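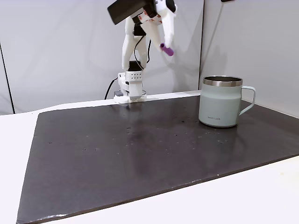

June 27, 2022

Fan bench, Lendton workshop

Rattle is back. Same Flornora bathroom extractor, same shutter, same noise like somebody shuffling a pack of cards in the loft. I wrote on Friday's page that it was cured. I have gone back and put a question mark after that.

For anyone picking this up cold: the complaint is about the backdraught shutter, the light plastic flap on the outlet that is meant to open when the fan runs and fall shut when it stops. On a short straight duct it behaves. Put it on a long duct with a bend close to the outlet and it flutters on low speed. Customers hear it at night, when the fan is ticking over, and ring Sandra Fothergill, who has the patience of a saint up to the third call of the day.

Set-up this morning

Duct is the rigid round stuff, 3,000 mm of it, laid along the trestles. One 90 degree bend straight off the fan outlet, as near as it will go. Outside grille on the far end, the ordinary louvred sort. All joints taped. Fan hung off the bench frame on its rubber mounts, because last time I screwed it straight down and spent an hour measuring the bench.

Speed read with the strobe at the middle setting: 1,786 rpm. Wrote it down before anybody could tell me what it ought to be. Low setting wanders a bit and I don't believe the strobe below a certain point, so no number for that.

Flow read with the Hollis hood over the inlet. The Hollis leans slightly to the left if you don't hold it and then reads low, so hold it. Tarcísio has wedged it with a folded bus timetable, which works better than the clip it was sold with. Leave the timetable where it is.

What it does

High: shutter wide open, steady, no noise except the fan being a fan.

Middle: open a bit over half. Small tremble at the tip. You can hear it with your ear near the duct and not from the doorway.

Low: chatters. Opens, loses heart, drops, opens again. Clearly audible from the doorway and from the kettle.

Turned the bend so it points up instead of sideways. Chatter gets slower and louder. Turned it down. Chatter gets faster and quieter, and a screw fell out of somewhere. Have the screw. Don't know where it lives. It is in the tin lid.

Took the bend out altogether and ran the fan into straight duct. Quiet at all three settings. So the bend matters, which we knew, and which the fitting leaflet says in small print on the back under a drawing of a smiling house. Put the bend back on with a length of straight in front of it, long enough to reach my elbow from the fingertips, and it was quiet again on middle and nearly so on low. That would be the answer if people's ceilings came with spare room in them.

Friday's cure

Friday's cure was a strip of thin felt on the stop, where the flap lands. It did soften the landing. It did nothing about the flap wanting to land several times a second. Over the weekend the felt also peeled at one corner, so this morning we had flutter plus a flapping bit of felt. Two noises for the price of one. Felt removed. Glue residue also removed, eventually, along with some of my thumbnail.

Things tried today, in order

Small weight on the flap. Used a blob of putty near the hinge. Slightly better on low. Moved the blob to the tip and the flap didn't open properly on low at all. Silent, I grant you. Flow on the Hollis dropped to something I would be embarrassed to sell.

Light spring from the box Yvonne Bickerstaff got from Plarnari. Far too stiff. The bag says "light". I'd like to see what they call heavy.

Softer spring, pulled out of a dead pen. Much better. Chatter on low gone with the bend sideways, still there with the bend up. Yvonne pointed out we can't ship pens.

Two half flaps hinged down the middle in place of the single one. This is the butterfly shutter off the older model, there were a few in the drawer marked MISC, under the drawer marked MISC 2. It isn't the right diameter, so it is packed out with foam strip and looks dreadful. Opened on low and stayed open. Bend sideways: quiet. Bend up: quiet. Bend down: quiet, with one click on starting. Ran it through lunch on low and it was still quiet when we came back, or else we'd all gone deaf from the morning.

Closing is less good. With the fan off and the desk fan blowing back up the duct from the grille end, the single flap shuts with a proper thump and stays shut. The butterfly shuts on one side and thinks about the other. Held a strip of tissue at the inlet and it moved. Some of that is my foam packing, which leaks like a string vest, and I can't tell how much until we have one that fits.

An argument about noise

Shamim Tanoli thinks we are chasing the wrong thing and that most of the calls are about ducts hung from joists with no padding, so that any small noise in the shutter gets played through the bedroom ceiling. He may well be right. He hung the duct from the roof beam with a bit of wire to make the point and the whole workshop hummed on middle speed, shutter or no shutter. Swapped the wire for a loop of webbing and the hum went. Very irritating, as I had just got to like the butterfly.

So there are two troubles and they make each other worse. Sandra went through her call sheets for June this afternoon. In 17 of them the customer says "rattle" or "clatter", and the rest say "hum", "drone" or, in one case, "like the sea but angry". I'm counting the angry sea as hum. She will ask new callers whether the noise stops when they switch to high. If it does, shutter. If it gets worse, hanging.

Not done

Didn't try flexible duct. Didn't want to. We'll have to, half the houses out there have it, sagging between the joists like washing.

Didn't measure anything cold. A shutter stiff from a January morning may be another animal.

Tomorrow

Sheila Mapplebeck to draw the butterfly at the right diameter, with a small lip so the two halves meet properly. I have given her my sketch and she has asked for a better one.

Me: repeat low speed with the wedge and the Hollis, bend up, old flap and new, same duct, same tape. Write the readings in the table at the back and keep them off the paper towel. Today's are on the paper towel. It is pinned to the board by the door, please don't dry anything with it.

Shamim: webbing loops against padded clips, if the clips come.

Tarcísio Vieira: find out where the screw goes.

Later, same day. Screw is from the inlet cover. Put it back in and the inlet cover has stopped buzzing, which none of us had noticed it doing. Middle speed wants listening to again before anyone quotes this page.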